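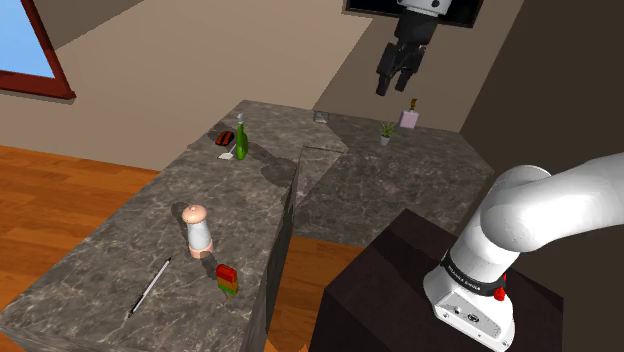 ## Budget notes for the second arm

The simulated kitchen has now done most of what I wanted from it, so June is for spending money. I have a single arm on order and a decision to make about a second one. These are my working notes, cleaned up a little.

The purchase is split into four lines: arm, gripper, pedestal, compute. I priced each one separately and then as a bundle from Brultwood. The bundle was cheaper on paper, but it used their own pedestal, which has a fixed height. My counters are higher than the table that pedestal was designed for. In the simulator I can type in a new number for the pedestal and reload. In steel, that number has to be right the first time.

### What the layout settled

I run the arm off a dark pedestal at the side of a long counter, with a second counter block across from it. Clutter goes on both: a pepper mill, a pen, a green bottle, a potted plant. The far counter is the one that decides the reach spec. A shorter arm would save enough to pay for the gripper, and I looked at that option for longer than I should have. It handled everything on the near half of the long counter. On the far block it could touch a target but had no room left to choose an approach angle, so any top-down grasp near the plant failed in planning.

The longer arm stays in the budget.

The small flat objects settled the gripper. A pen on a stone counter is a poor target for thick fingertips. I set aside 381 dollars for a spare set of narrow fingers, which I had left off the first draft entirely. Gwilym Llewellyn, who reviewed the sheet, also asked where the spare cables were. They were not anywhere. They are now.

### Pedestal

Three quotes, in order of how quickly they came back:

- Brultwood: stock part, fixed height, ships in a week.
- Cevutham: welded to drawing, bolted to the floor, almost 2,000 dollars.
- Sibiya: aluminum extrusion, adjustable, cheapest, and the one I trust least under a fast wrist move.

I went with Cevutham. Their lead time is six weeks, so the order has to go in before the arm ships or the arm will sit in its crate. Floor anchors are a separate line at 200 dollars, installed. If you rent, ask about drilling before you ask about price. I did it in the other order and lost most of an afternoon to a quote I couldn't use yet.

### Recurring costs

The license for the simulator renews every 365 days and the invoice arrives whether or not anyone has opened the program. It belongs under operations. I had it under equipment, which made year one look expensive and year two look free.

Service is harder. Proldale offers a plan that covers joint failures and excludes the gripper -- the part most likely to hit a counter. I have left the plan out and put the same amount in a repair reserve. Samah Abdel Rahman thinks the reserve will get spent on something else by winter. She may be right, so it now has its own account code.

### The second arm

Not yet. Two arms over the same counter need collision checking between them, a faster control computer and a second emergency stop circuit, and each of those shows up as its own purchase. Priced fully, the second arm costs a good deal more than the first did. I would rather run one for several months, log how often a task stalls for lack of another hand, and put that log next to the request.

The one thing I am buying early for it is the conduit. The electrician is already coming for the first circuit, and pulling a second run through the same wall adds very little. The end will be capped and labeled.

Still open: whether the Cevutham quote includes the leveling feet. The drawing shows them and the price list doesn't. I have emailed twice.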